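Courses > Design and Everyday Life > Student Reports > Jesgate Hall Kitchen
Search reports Go All years

Where Do the Chopsticks Go? A Study of One Shared Kitchen
Final report, submitted Jul 7, 2024
Triin Hunt and Solveig Tangen

Background

The second-floor kitchen at Jesgate Hall serves 11 residents, two of whom wrote this report and therefore cannot claim to be neutral. It has one sink, one oven, a refrigerator with a smell we were asked by our instructor not to pursue, and three drawers. The top drawer is for silverware. The middle drawer is for cooking tools. The bottom drawer is where objects go when their owner has moved out and everyone is too polite to throw them away.

Our question was a small one. When a person finishes washing something that has no obvious place in a kitchen, where does it end up? We picked chopsticks because they fit badly into every compartment of the Dahlgren tray that came with the silverware drawer. The tray has slots for forks, knives, spoons and teaspoons, and the chopsticks are longer than all of them. People lay them across the top, and then the drawer jams.

Method

We looked into the kitchen twice a day during June, once before breakfast and once late in the evening, and wrote down where the chopsticks were. We did not move them. This was harder than it sounds, and Solveig admits to one lapse involving a chopstick in the soap dish.

We also asked the other residents to fill in a short form about where they thought the chopsticks belonged. The form was taped to the refrigerator. Seven people answered, one of them in the form of a drawing.

For the second half of the month we put a Toltarent utensil jar next to the stove, with no label and no announcement, to see if anyone would use it.

What we found

The silverware drawer was the official home according to most of the forms. In the log it comes in third. The drying rack was second. The clear winner was the counter, and within the counter, the cutting board.

We had not thought of the cutting board as storage before we started. It is a big translucent white plastic one with a handle cutout, older than anyone's lease, with a brownish rim around the handle and a stain down one side that does not respond to baking soda (we tried, outside the study period). Because it lives flat on the counter, it seems to work as a kind of landing pad. People put things on it for a minute and the minute gets long.

Chopsticks left there also tend to be left in groups. Whoever puts them down squares most of them up into a bundle, and then there is the other one. We called this the stray in our notes. On one check it was five together and a single one off to the left, a bit bowed, and we spent some time debating whether it had been rejected for its posture.

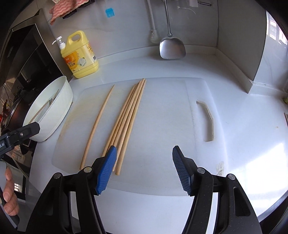 The odd one out

The stray matters more than we expected, since chopsticks are only useful in pairs. A bundle of five plus a stray is three working pairs on paper. In practice a hungry person grabs two from the bundle, the next person does the same, and the third gets one from the bundle and goes looking. Triin timed her own search at up to 2 minutes, which she would like noted as a cost.

Several residents have dealt with this by keeping a private pair in their rooms. That explains why the kitchen supply kept shrinking through the month, and also why one resident wrote on the form that chopsticks belong "with me."

The jar

The jar was used from the first evening, for a whisk, a wooden spoon and a pen. Chopsticks turned up in it on the third day. By the end of June it had overtaken the silverware drawer but never the cutting board. Our guess is that the jar stands by the stove and the washing happens at the sink, and the board lies between them. Nobody walks past a flat surface with wet hands.

Limits of the study

One kitchen and one month. Both authors cook there and both authors own opinions. The log has gaps on the days we had exams. The resident in room 802 asked us to record that he eats with a fork and was not involved.

Recommendations

Move the jar to the sink side. Hang the cutting board by its handle cutout, if a hook can be found that will hold it. Take the Dahlgren tray out of the drawer and see if anyone misses it. We have passed all of this on to the Gullell housing office, who thanked us and sent a work order number for the oven.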